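Pemholm Community Board > Health & Wellbeing > Alternative & Complementary

Thread: Sound bath at Avance, worth it or am I lying on a floor for nothing

saltbush_sal
My sister-in-law has given me a voucher for the Monday night sound bath at Avance, the place upstairs from the old Volletti showroom. I'm told it is a gong, several bowls and a woman with a very calm voice. I have a crook neck, a job in payroll and a low tolerance for being told to breathe, which I have been doing unsupervised for years. Has anyone been? Do I need to bring anything? Will I have to share my feelings at the end?

gumboot_theory
Been twice. You lie down, it gets loud in a pleasant way, you get up again. No sharing, although there is a peppermint tea afterwards and people do hover over it in a meaningful fashion. Bring socks and a second blanket. The floor is polished concrete and the mats are thinner than the brochure would have you believe.

Ruppert_Rd_Resident
$50 to have a nap next to a gong. I have a recliner and a neighbour with a leaf blower and it costs me nothing.

gumboot_theory
Yes, but does your neighbour cover you with an eye pillow?

Ruppert_Rd_Resident
He has not offered.

mallee_moth
I went in August with a stinking headache and came home without one. I also had two Panadol in the car park, so I can't give the bowls full credit, but I felt looser through the shoulders than I had all winter. If your neck is the problem, ask to be placed away from the gong. The people at the front get the full benefit of it in the fillings.
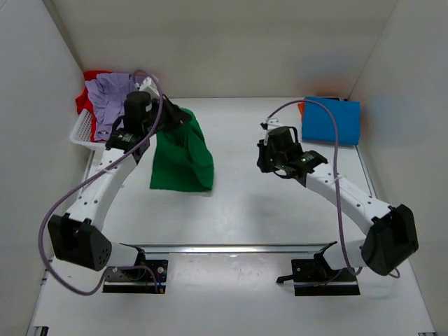 And eat something light beforehand. I had a curry at five thirty and my stomach joined in during the quiet part. The calm woman said all sounds were welcome, and I have been thinking about that ever since.

not_a_crystal_person
Can I be the bore and say there's no good reason to think a bowl does anything for a neck? Lying still in a dim room for an hour is nice. Call it that and charge accordingly. What gets up my nose is the flyer saying the frequencies "realign the cells". Mine are where I left them.

mallee_moth
I agree about the flyer. I'd still go again. I pay more than that to have my colour done and I don't ask the hairdresser for her evidence.

not_a_crystal_person
Your hairdresser doesn't tell you it's good for your liver.

mallee_moth
You have not met my hairdresser.

tidewrack1003
Slightly different view from a regular. I don't buy the cells business either, but I sleep properly on a Monday night and I don't on the others. Could be the gong, could be leaving my phone in a shoe for an hour. One practical thing: the street door locks once they start, and knocking is frowned upon. I have stood on that footpath holding a yoga mat like a rejected flautist. Get there by ten to seven.

saltbush_sal
This is all very useful, thank you. What's the etiquette if I fall asleep? I'm told I snore.

gumboot_theory
Somebody always does. Last time it was a bloke in a footy jumper, and he was more or less in tune.

Ruppert_Rd_Resident
I would pay $50 to hear that.

tidewrack1003
They'll touch your foot if it gets too bad. Mention it beforehand if you don't like having your foot touched. And do tell them about the neck, they have bolsters in the cupboard but you have to ask.

not_a_crystal_person
And see a physio about the neck. Last I'll say on it.

saltbush_sal
Booked in with the physio for the Thursday after, so everybody gets a turn. I've asked for a spot near the back, away from the gong and, if possible, the footy jumper. Socks are packed. Still deciding about the curry.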